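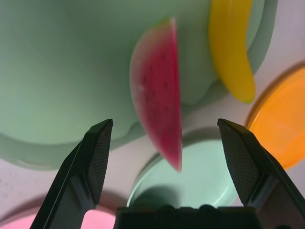

What is an edition in printmaking?

An edition is the full set of matching prints taken from one block, plate, stone or screen, with the total fixed by the artist and written on every sheet.

Chapter 2
Numbering, Proofs and the Edition Record

July
By Sandra Bunting and Adel Kamel
Reading time: 5 minutes

Chapter 1 ended with a block that was cut, cleaned and ready to ink. This chapter deals with what happens once you have a print you are happy with and want more of the same. It covers how large an edition should be, how the sheets are marked, which proofs you may keep, and how to write it all down so that another person can follow it in twenty years' time.

We work mainly with relief prints, that is, linocuts and woodcuts. The rules for etchings and screenprints are nearly the same, and the differences are dealt with at the end of the chapter.

Why the paperwork matters

Students often treat numbering as a small job to be done on the last afternoon. It is left until the prints are dry, the van is booked and the pencil is blunt. Mistakes made at that point are hard to put right. A print marked 7/20 tells a buyer that there are twenty prints in the edition. If you later find three more good sheets in a drawer, you can't add them, and you can't change the number on those already sold.

The stock book of the Trikon print workshop shows what careful and careless records look like side by side. When it was checked, the book held 1,479 entries for single sheets. Of these, 673 could be matched to a named edition with a known total. A further 281 had a title and a signature but no edition size, and the rest had been entered by title alone, often shortened. Most of the gaps came from group projects, where each artist had assumed that someone else was keeping the list.

Choosing the size of an edition

Decide the number before you print. It should be set by three things: how much paper you have, how well the block will stand up to printing, and how many prints you have any use for.

Lino holds up well if it is not left in the sun and the ink is cleaned off with care. Softwood blocks wear sooner, above all where thin lines stand alone. In the exercises we refer to a plain softwood block sold as Prostwood, and we suggest a small edition the first time you use it. Fine lines begin to thicken before the flat areas show any change, so look at the lines first.

Allow for spoiled sheets. A beginner printing by hand with a spoon or baren should tear a third more paper than the edition calls for. With a press and a good registration jig you can get by with less – though a second colour will bring the losses up again.

For a print exchange the number is usually set by the organiser, with one sheet for each person taking part and a few over for display or for an archive. Read the instructions before you cut the paper. The sheet size is nearly always fixed, and it means the whole sheet and not the printed area.

Marking the sheet

Use pencil. Ink can fade or bleed, and it is easier to fake. The usual layout, just below the printed area, runs as follows:

Left: the number, written as a fraction, such as 4/15
Middle: the title, if there is one
Right: the signature, and the year if you wish to add it

The top figure is the number of that sheet and the bottom figure is the size of the edition. The top figure does not have to match the order of printing. Few printmakers keep the sheets in strict order on the drying rack, and 1/15 is no better a print than 15/15.

If the image runs to the edges of the paper, sign on the back. Press lightly, with a sheet of glass or card underneath, or the writing will show through as a ridge.

Proofs

Proofs are prints that stand outside the numbered edition. You will meet these marks most often:

A/P, artist's proof. A print of the same quality as the edition, kept by the artist. A common limit is one tenth of the edition.

S/P, state proof. A print taken while the block is still being worked on, to see how far it has got.

B.A.T., from the French bon à tirer, "good to print". The approved sheet that all the others are matched against.

P/P, printer's proof. A copy given to the printer where someone other than the artist has done the printing.

Keep your state proofs, even the poor ones. They are the only record of parts of the block that have since been cut away, and they will be needed for the reduction print in Chapter 5.

The case study: Sultimen

Later sections follow one edition from first proof to final box. Sultimen was a folio of two-colour linocuts on the theme of weather, printed at the Cropper studio by a mixed group of evening students. We chose it mainly for its record sheets, which survive in full and include the arguments. One artist changed her blue halfway through and had to decide whether the later prints belonged to the same edition. Her first answer and her second are both written down, and we return to them in section 2.4.

Before you begin

You will need one finished block, the paper you intend to use, a soft pencil and a hardback notebook. Write the title of the print at the top of a clean page, then the block material, the paper, the ink and the planned edition size. Leave the rest of the page blank for now. Section 2.1 starts with the first proof.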